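Home Products Guides Parts Contact
Search this site Go

Hamel Paired Metal Bins: Set-Up and Daily Use
Updated August, by Zudusora Documentation 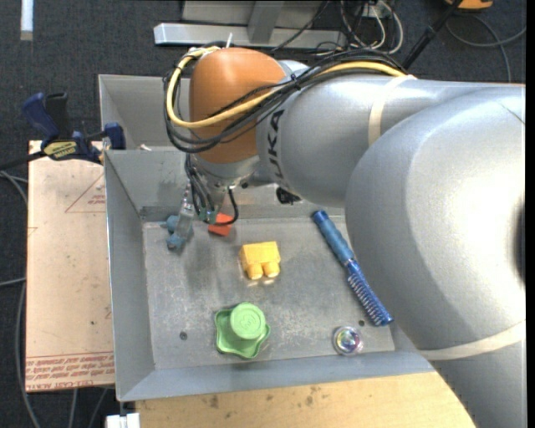
SECTION 4: PLACING, LOADING AND CLEANING THE BINS

4.1 Scope

This section applies to Hamel bins used in pairs for small mixed goods such as toys, balls and light household items. It assumes that the stand has been assembled and leveled according to Section 3. For bins mounted on the Cokidby wheeled base, read Section 6 first.

In this section, "front bin" means the bin nearest the operator and "rear bin" means the bin directly behind it. "Bottom" means the flat inner surface on which goods rest. "Rim" means the top edge of the walls.

4.2 Before you start

You will need:

- a soft brush
- two lint-free cloths
- mild dish soap and warm water
- a flat-blade plastic scraper
- cut-resistant gloves
- the load sheet for the goods to be placed

CAUTION: The rim is thin. Wear gloves when lifting or carrying a bin. Do not carry a bin by one wall.

CAUTION: Empty the bin before moving it. Goods can roll to one side and shift the weight without warning.

4.3 Placing the bins

1. Stop all work at the stand and lock out any powered equipment according to the site procedure.
2. Check that the stand surface is clean and dry.
3. Lower the rear bin into position first. Hold it by two opposite walls.
4. Press down on each corner in turn. The bin must not rock. If it rocks, lift it out and check for debris under the bottom.
5. Lower the front bin into position in the same way.
6. Slide the front bin back until the two rims meet. Do not force them together or overlap them.
7. Run a gloved finger along the line where the bins meet. Remove any scraps of paper, tape or packaging.
8. Fit the retaining clips and tighten them by hand.

NOTE: Scraps collect at the edge between the bins during normal use. Repeat step 7 at the start of every shift. A scrap left at this edge can fall into either bin and be picked up with the goods.

4.4 Bottom holes

The front bin has two small round holes in the bottom. Leave both holes open. Do not cover them with tape, labels or liners.

Do not load any item small enough to pass through a hole, or any item with a cord, tag or string that could hang through one. If an item has a loose string, tie it up or put the item in a bag before loading.

If a clear or very light item comes to rest close to a hole, move it toward the middle of the bottom. A ball lying partly over a hole may stay there when the other goods are shifted.

4.5 Loading a small set

A small set is a group of goods placed separately, with space on all sides of each item. The front bin shown at the head of this section holds six separate objects, including a small blue toy and a clear ball.

1. Compare the goods with the load sheet. Set aside any item not listed.
2. Remove outer packaging, loose labels and ties.
3. Wipe off dust. Dry any item that has been washed.
4. Place the heaviest item first, away from the walls.
5. Place the remaining items one at a time. Do not drop them.
6. Place balls and other round items last. Wait until each has stopped moving before placing the next.
7. Look straight down into the bin. No item should touch another.
8. Mark the sheet as loaded and write the time next to it.

NOTE: The walls slope. An item set against a wall may slide down after the operator has stepped away. If an item leans on a wall, reposition it on the flat part of the bottom.

NOTE: Clear items are hard to see against bare metal, especially under overhead lights. Check for them by touch when emptying the bin. A bin that looks empty may still hold a clear ball or a piece of clear film.

4.6 Loading a full set

Use a full set only when the load sheet calls for one. Items in a full set may touch and may lie on top of one another.

1. Complete steps 1 to 3 of 4.5.
2. Cover the bottom with a single layer of soft items, if any are listed.
3. Add the hard items in small handfuls.
4. Stop when the goods reach the fill line on the load sheet. The fill line is never higher than 18 cm from the bottom.
5. Level the goods by hand. Do not shake the bin.

CAUTION: The load limit is 10 kg for each bin. Do not combine the limits of the two bins. Weigh the goods on a bench scale before loading if the total is not known.

4.7 Moving goods between bins

Move one item at a time. Lift it clear of both rims before crossing from one bin to the other. Dragging an item over the rims wears the edge and can cut soft goods.

Return any item that falls outside the bins to the inspection tray. Do not put it straight back into a bin. Check it for cracks and floor dirt, then enter it on the sheet as a new item.

4.8 Cleaning

Clean both bins every Saturday, and after any spill.

1. Repeat step 1 of 4.3, then empty both bins.
2. Brush loose dirt toward one corner and lift it out with a damp cloth.
3. Loosen stuck material with the plastic scraper. Do not use a metal blade or steel wool.
4. Wash the bottom and walls with soap and warm water. Water temperature must not exceed 55 °C.
5. Wipe with clean water and dry with the second cloth.
6. Check that the bottom holes are clear.
7. Leave the bins uncovered for 20 minutes before reloading.

Pale scratches and cloudy marks on the bottom are acceptable. Do not polish them out. A polished patch reflects more light than the metal next to it and makes small goods harder to see.

4.9 When to replace a bin

Replace the bin if any of the following is found:

- a dent that keeps an item from lying flat
- a split or burr anywhere on the rim
- a crack running from a bottom hole
- rocking that remains after the stand has been leveled

Bins may be replaced singly. A new bin will look brighter than the one beside it until the surface has worn. Order by the part code stamped on the underside, and quote the stand type. Druloren stands made to the older pattern take a narrower clip, listed separately under Parts.

Continue to Section 5: Labels and Load Sheets.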